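FOR IMMEDIATE RELEASE

Lidano opens table repair service to all pine furniture, any maker, any age

HARANO, Wed 23 July - Lidano, the pine furniture maker, is opening its repair and refinishing service to the general public. Any solid pine table. Does not have to be a Lidano table. Does not have to be a nice one. The service is called Latier and bookings open today at the Harano shop and by phone.

Up to now Latier has only been for tables bought from the company. Receipt required, original owner required, a lot of forms. All of that goes. Bring the table or ask for pickup, get a price, say yes or no. Quote is free either way.

In the trial period the shop took in 729 tables. Kitchen tables mostly, then desks, then a long tail of coffee tables, school benches, workbenches and one church hall's entire set of folding trestles. Most came in for the same handful of complaints: water rings, gray patches around the sink end, open joints, burns, legs that rock. Very few were beyond saving.

"People apologize for their tables when they bring them in," said a Lidano spokesperson. "Pine is soft. It dents. If you eat at it every day it's going to look like you eat at it every day. We can take a lot of that back, and the rest you might decide you like."

What the service covers

Basic clean and re-soap. The table is washed down, left to dry overnight, sanded lightly by hand and given fresh coats of soap finish. Flat price of $200 for a standard kitchen table, pickup not included. This is what most people need and the shop will say so, even if you came in asking for more.

Full refinish. Old varnish or lacquer off, surface taken back to bare wood, new finish of your choice - soap, oil or a matte water-based varnish. Priced on the size of the top. Legs are quoted seperately because turned legs take far longer than square ones.

Structural work. Loose joints, split boards, seams that have opened up between strips, rails pulled away from legs, stripped screw holes. Priced by the job. Glue-ups need clamp time so allow longer.

Cut-downs. Table too long for the new apartment? The shop will shorten it and keep the original ends where the construction allows. Asked for constantly during the trial, so it's now on the list.

Not covered: veneered board, tables with peeling foil, anything painted before the owner knows what with (see the lead note further down), and outdoor furniture. Outdoor may come later. No date on that.

Turnaround

Most clean and re-soap jobs are ready in 10 working days. Full refinish is longer and depends on what comes off the old surface. November is always the worst month, everyone wants the table back for the holidays, and the shop is asking people to book early if they have a big dinner planned. A small number of loaner tables are available. Plain, sturdy, not to be put outside. Ask when booking.

About soap finish

Gets the most questions, so a few words. Soap finish is an old way of treating pale softwood and keeps it light where oil would turn it yellow or orange. Soap flakes in hot water, stirred, left to cool, wiped on with the grain, wiped off, left to dry, done again. Several rounds on new wood. After that a fresh coat every couple of months in a busy kitchen, less in a dining room that only sees Sunday use.

It is not a hard film. A glass of red wine left overnight will leave a mark. But the mark can be washed and sanded out in one spot without redoing the whole top, and that is the reason the company keeps coming back to it. With lacquer you're in for the full strip.

Ordinary liquid hand soap is not the same stuff and is not a substitute. Lots of it has color, perfume and softeners in it. Fine for hands. If some lands on the table wipe it up with a damp cloth and move on.
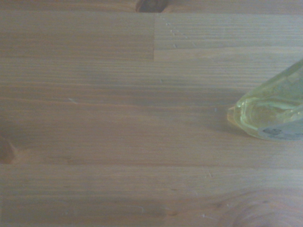
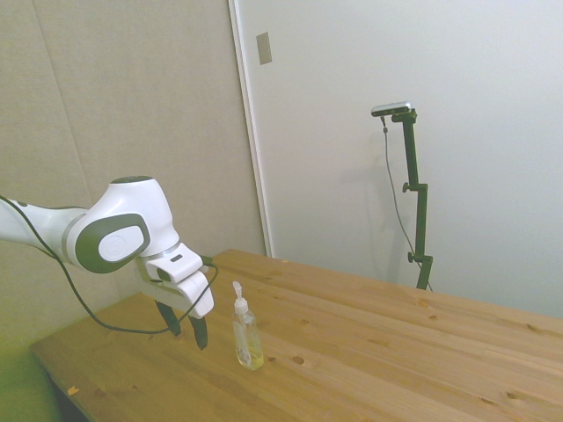
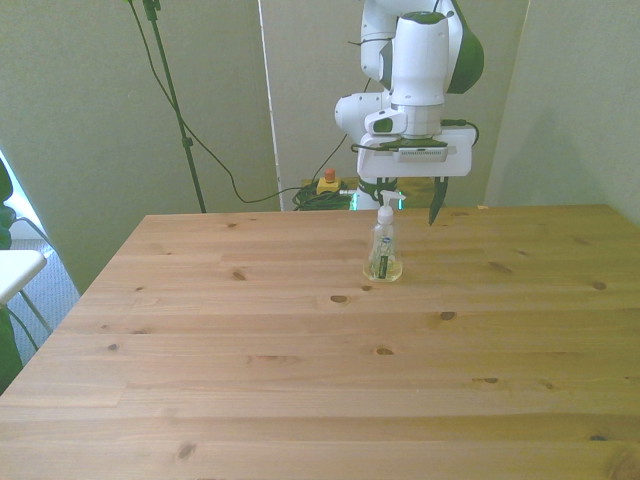
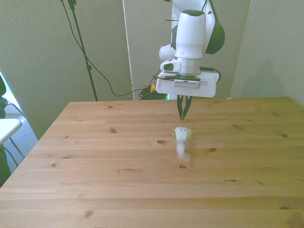 Lidano Press Office

Care advice, free to reprint

The company gets asked for this by local papers and housing newsletters every year, so it's in the release this time. Use all of it or part of it. Credit is nice, not required.

Wipe with the grain. Always. Wiping across pushes dirt into the soft part of each ring and that's where the gray comes from.

Wring the cloth out. A damp cloth cleans pine, a wet one raises the grain and leaves it fuzzy. If it does go fuzzy, let it dry completely and go over it with fine paper, light hand, no machine.

Put something under bottles and pump dispensers that live on the table. A saucer, a tile, a folded cloth. Drips run down the side and sit under the base where you don't see them for weeks. Same for plant pots, same for the dish rack.

Dark rings from metal cans are a reaction in the wood, and scrubbing won't shift them. Bring it in or ask the shop about oxalic acid, with gloves and a window open.

Dents can often be steamed up. Damp cloth over the dent, warm iron on top for a few seconds, check, repeat. Works better on bare or soaped wood than on anything varnished. Does not work if the fibers are actually cut.

Knots. They are harder than the wood around them and will stand a hair proud after years of cleaning. Normal. Knots can also bleed resin when a table sits in strong sun or next to a radiator. Scrape off what's hard, clean the rest with a little rubbing alcohol, move the table if you can. Loose knots should be glued back in before they drop out, and if one has already dropped out please keep it and bring it along in an envelope.

Seams. Tabletops made from strips glued edge to edge will move with the seasons. A hairline in the dead of winter that closes again by summer needs nothing. One you can slide a card into needs looking at. Don't fill it with wood filler first, it only has to be dug out again and that goes on the bill.

Color. Pine darkens with light. A tablecloth or placemat left in one spot will leave a paler shape under it. Take it off and give it a summer, it mostly evens out by itself. New leaves for an old extending table will never match on day one, and the shop won't stain them to match unless asked, as the stain and the natural darkening then go off in different directions and you end up with a stripe.

Do not use: bleach, abrasive cream, furniture polish with silicone in it, steam mops, melamine sponges on varnish. Silicone is the big one. It gets into the wood and no new finish will stick properly over it.

A note on old paint

Painted tables of unknown age may have lead paint on them. Do not sand these at home. Latier will test a painted table at no charge before quoting. If lead is found the shop does not do the stripping on site and will hand over a list of contractors who are set up for it. Once stripped and cleaned the table can come back for finishing as usual.

Teaching evenings

Also new. The shop will run hands-on evenings on soap finishing, bring your own small piece (stool, cutting board, drawer front) or work on one of the shop's offcuts. Flakes, cloths and paper provided. Wear something you don't care about. Class size is small and there's a waiting list already from the trial, more dates get added once the new bench space is fitted out. Sign up at the counter.

Offcuts and unclaimed tables

Pine offcuts from cut-downs go in the bin by the loading door and are free to anyone, schools get first pick on request. Tables not collected after repeated notice are sold at the cost of the repair. Cut-down ends are offered back to the owner first. A surprising number of people want them, they make decent shelves.

Pickup area

Pickup and return is offered in Harano and the Quezada district. One flat fee each way, stairs included, within reason. Tables must be cleared and extension leaves taken out and wrapped before the van arives. If legs unscrew, please leave them on. Outside the area customers can use their own carrier but the shop needs a day's warning to have someone at the door.

Guarantee

Joints repaired under Latier are guaranteed for two years in normal indoor use. Finishes are not guaranteed, as wear depends on the household, but the first re-soap after a full refinish is half price if booked within a year.

How to book

At the Lidano shop, 1624 Quezada Road, Harano. Open Tuesday through Saturday. Or phone the shop during opening hours. Photos help for a first rough quote - one of the whole top, one of each problem spot, one of the underside if you can get down there. Measurements in inches please. Final price only after the table has been seen in person.

About Lidano

Lidano makes and repairs solid pine furniture in Harano. Tables, benches, desks and shelving, sold from its own shop and to order. All repair work is done on the premises, in the same building where the new furniture is made.

Press contact

Lidano Press Office, Harano. Interview requests and workshop visits by arrangement, mornings are best. Spare prints of the care advice are available from the counter, also in large type.

ENDS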